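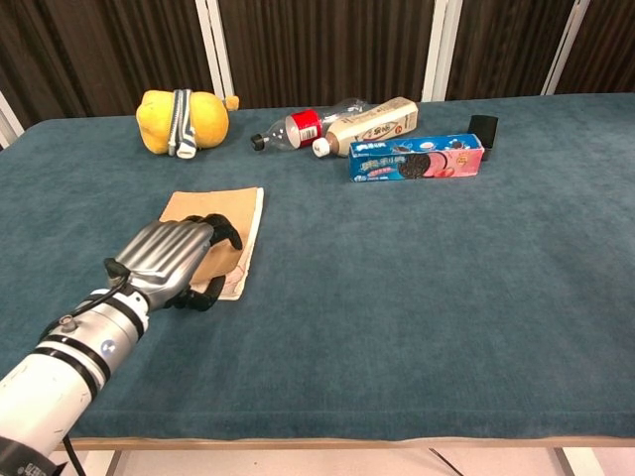

June 15, 2025

Workshop notebook, back room, Plilldale

Felt is on! The table is a different piece of furniture. I put the dark teal cloth down first thing and it makes everything on it look better, even a flat bit of brown card. Fidelina was right about the colour and I was wrong (I wanted grey, and would have had a grey table to look at until December).

Notes on fitting, for whoever does the second table:

Cut length 161 cm. Iron from the back on low with a damp tea towel over it. Start at the far side and smooth towards you with the flat of the forearm, then fold over the wooden rim at the front. The rim is thin, so the fold needs to be snug or it bellies out when you lean on it. I left it unglued for now. Gitau thinks double-sided tape along the rim would hold and still peel off for washing. Worth a try on a scrap first.

Things for the packaging session, as of this afternoon:

The yellow Minion. Not packaging, but he is our customer. The job is still to make him a box he can travel in lying down, with the goggle strap left on. Soft toys are horrible to measure because they squash, so I want everyone to try it before I tell them what I got.

Clear bottle, black cap, empty, red label round the neck. I'd like to use the cap end for the window. Clear plastic that curves is a pain to cut and I love it anyway.

Milk tea bottle, white cap, cream label with brown Chinese lettering. I'm keeping the label whole. The lettering is lovely and Leobardo wants to trace it for the side panel.

Oreo box, the strawberry one, blue at one end going to pink at the other. Best thing we've had in for weeks. It's such a good lesson in how much work a printed box does before you open it – the biscuit, the pink filling, the name, all on something you'd normally fold flat and forget. Plan is to open it along the glued seam and draw round it to get the net, then scale the net up for the Minion. Please don't tear it!

Brown card. One sheet, more or less rectangular, pale along the edge. It has some faint markings on it, which can go on the inside of whatever we make. Enough for a base, I think, perhaps not for a lid as well.

Tried the new scoring method on offcuts from the bin. Bone folder and steel rule, 2 light passes, then a firm one. Much cleaner fold than going hard straight away, and the outer paper didn't crack at all along the grain. Across the grain it still cracked a bit at the corners. I did 4 test hinges and three of them are good enough to show people. The fourth is in the drawer with a rude note on it.

Felt is terrific for folding on, by the way. Card stays where you put it and the corners don't get scuffed. It is no good at all for cutting on, so mats out before knives, every time. Teodoro has already offered to nick the cloth by accident and I have declined.

Lint: it sheds. Teal fluff on the pale floor tiles, teal fluff on the glue brush. Lint roller is on the hook by the door now.

To do
Ask Leopoldo for more card, same weight if he has it
Mats: we have 6, check which ones are warped
Rinse the milk tea bottle properly before it gets cut
New blades
Tape test on the rim (Gitau)
Second table: measure again before cutting, it's not quite the same size as this one

Very much looking forward to opening up that Oreo box.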